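Classé dans : Thé au quotidien > Vos questions

Le thé sans se prendre la tête : mes réponses à vos questions

Je reçois toujours un peu les mêmes messages (et je les aime bien, continuez !), alors j'ai fini par tout rassembler sur une seule page. Je ne suis ni sommelière ni importatrice, je bois du thé du matin au soir depuis la fac et j'ai raté à peu près tout ce qu'on peut rater avec une théière. Prenez ce qui vous sert, laissez le reste.

Je débute, j'achète quoi en premier ?

Un thé que vous avez envie de boire, déjà. Je sais, ça n'aide pas beaucoup. Si vous venez du café, partez sur un noir costaud, genre Assam ou Yunnan, ça ne vous dépaysera pas trop. Si vous êtes plutôt tisane, essayez un oolong un peu torréfié, c'est rond, ça pardonne presque tout. Par contre, évitez de commander un kilo de sencha d'un coup sous prétexte qu'il était en promo. J'en ai encore au fond d'un placard et il a maintenant le goût du placard.

Côté matériel, une tasse, une passoire assez large pour que les feuilles s'ouvrent, et c'est tout. La petite boule en métal qu'on vous a offerte à Noël, mettez-y du laurier pour vos bouillons.

Combien de thé par tasse ?

Pour mon grand mug de 300 ml, je mets 5 grammes de feuilles, et je sais que les puristes trouvent ça lourd. J'aime quand ça a du goût ! Commencez plus léger si vous voulez et remontez d'un jour à l'autre. Une petite balance de cuisine change vraiment la vie au début, surtout avec les thés blancs qui prennent une place folle dans la cuillère et ne pèsent rien. Au bout de quelques semaines vous le ferez à l'œil.

L'eau bouillante, c'est grave ?

Ça dépend du thé. Un noir ou un pu-erh supporte très bien l'eau à 100 degrés, allez-y franchement. Un vert japonais, là, vous allez le cuire, et il va se venger en devenant amer comme une aspirine. Je laisse tiédir la bouilloire couvercle ouvert le temps de vider le lave-vaisselle, ou bien je verse l'eau dans un premier bol puis dans un second, chaque transvasement fait perdre quelques degrés.

On me demande souvent quelle bouilloire j'ai. C'est une Hirkell à température réglable, achetée d'occasion, dont le bip de fin est absolument insupportable à six heures du matin. Je ne la recommande pas spécialement, je vis avec.

Pourquoi mon thé a un goût différent au bureau ?

Ma question préférée ! Neuf fois sur dix, le coupable c'est l'eau. Chez moi elle est très calcaire : le thé noir y devient plat, presque marron, avec cette pellicule irisée à la surface qui colle au bord de la tasse. La même boîte, les mêmes feuilles, emportées chez mes parents en Bretagne, et on dirait un autre thé. La première fois j'ai cru que ma mère avait triché.

Essayez ceci un soir où vous vous ennuyez : préparez le même thé avec l'eau du robinet, une eau filtrée en carafe et une eau en bouteille peu minéralisée (cherchez un résidu à sec bas sur l'étiquette). Goûtez à l'aveugle, avec quelqu'un qui mélange les tasses. Chez nous c'est le robinet qui a perdu, et de loin, mais chez mon amie de Clermont il a gagné haut la main.

Et l'eau de la fontaine, on peut ?

Mais oui, bien sûr. Si votre lieu de travail a une fontaine à eau, servez-vous-en, l'eau froide est souvent très correcte pour le thé une fois passée à la bouilloire. Je me méfie davantage du robinet d'eau chaude quand il y en a un : l'eau sort rarement assez chaude pour un noir, en revanche pour un vert ça tombe parfois pile. Laissez couler un petit fond de verre avant de remplir votre tasse, surtout le lundi matin ou au retour des congés, et demandez sans gêne à quand remonte le dernier nettoyage. Une fontaine mal entretenue, ça se goûte tout de suite, un petit arrière-goût de plastique ou de renfermé qu'aucun Earl Grey ne masquera. Même une belle fontaine toute blanche a besoin qu'on s'occupe de son robinet !

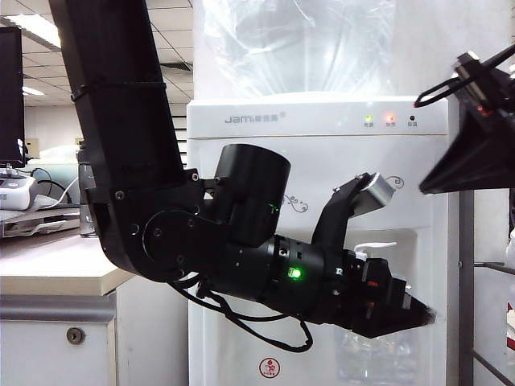 Je peux faire infuser les mêmes feuilles plusieurs fois ?

Oui, et vous auriez tort de vous en priver. Les oolongs adorent ça, les pu-erh aussi. C'est Min-kyu Na, mon ancien voisin de palier, qui m'a convertie : il gardait ses feuilles du matin au soir dans un petit pot ébréché et rajoutait de l'eau à chaque fois qu'il passait devant. La deuxième infusion est souvent la meilleure, plus ronde, moins nerveuse. Pour un thé noir en petites brisures, en revanche, laissez tomber, tout part dans la première tasse.

Ne gardez pas les feuilles mouillées jusqu'au lendemain, surtout en été. Je l'ai fait. L'odeur, non merci.

Comment je conserve mes boîtes ?

À l'abri de la lumière, de l'air et du placard à épices. Surtout du placard à épices ! Mon Darjeeling a passé un hiver à côté du cumin et j'ai bu du couscous jusqu'en mars. J'utilise de vieilles boîtes Brirnley à double couvercle, elles ferment bien et on en trouve facilement en vide-grenier. Les sachets zippés d'origine font aussi très bien l'affaire si vous chassez l'air avant de refermer.

Pas de frigo, sauf pour certains verts japonais encore scellés. Et si vous en sortez un, attendez qu'il revienne à température avant de l'ouvrir, sinon la condensation se dépose directement sur les feuilles.

Le thé glacé, à chaud ou à froid ?

À froid, sans hésiter. Les feuilles dans une carafe d'eau fraîche, au frigo le soir, on filtre le matin et on a une boisson douce, sans amertume, qui n'a même pas besoin de sucre. Avec un jasmin c'est une merveille. J'y ajoute parfois des rondelles de concombre ou une pêche trop mûre coupée en morceaux. On la boit dans la journée, de toute façon chez moi elle n'a jamais vu le dîner.

Est-ce que ça empêche vraiment de dormir ?

Moi oui, mon mari pas du tout, il peut boire un Assam à 22 heures et ronfler dans la foulée (c'est agaçant). J'arrête vers 16 heures et je passe au rooibos ou à l'orge grillée. Le hojicha est réputé plus doux en théine, je m'en autorise une petite tasse après le repas quand j'ai du monde. Si vous êtes enceinte ou sous traitement, parlez-en à votre médecin ou à votre sage-femme, je ne me mouillerai pas là-dessus.

Comment enlever les traces brunes dans la théière ?

Bicarbonate et un peu d'eau, on frotte avec les doigts ou une éponge douce, on rince bien. Pour une bouteille isotherme, une cuillère à soupe de bicarbonate, de l'eau chaude et une nuit de patience. Attention à la terre cuite non émaillée, elle boit tout ce qu'on y met : eau chaude seulement, et on la laisse sécher couvercle ôté. Ma théière Testberg en fonte, elle, ne voit jamais de savon non plus, un coup de torchon et au lit.

Tu achètes où ?

Un peu partout. Au marché du mercredi, il y a un stand qui vend au poids et qui laisse sentir avant d'acheter, c'est mon péché mignon. Pour les thés d'Indonésie, je commande chez Lumbantobing, ils ont un noir de Sumatra un peu cacaoté dont je vide une boîte de 100 grammes beaucoup trop vite. Les ports sont un peu chers, donc on groupe les commandes avec ma sœur.

Et non, je ne touche rien sur ces achats, on me l'a demandé plusieurs fois !

Lait ou citron ?

Lait dans un noir bien corsé, citron dans à peu près rien, mais c'est votre tasse. Pour le lait avant ou après le thé, écrivez-moi plutôt en privé, les commentaires de la dernière fois ont mal tourné. Je prépare une autre page sur le matcha et les fouets en bambou pour décembre, vous pouvez déjà m'envoyer vos questions par le formulaire.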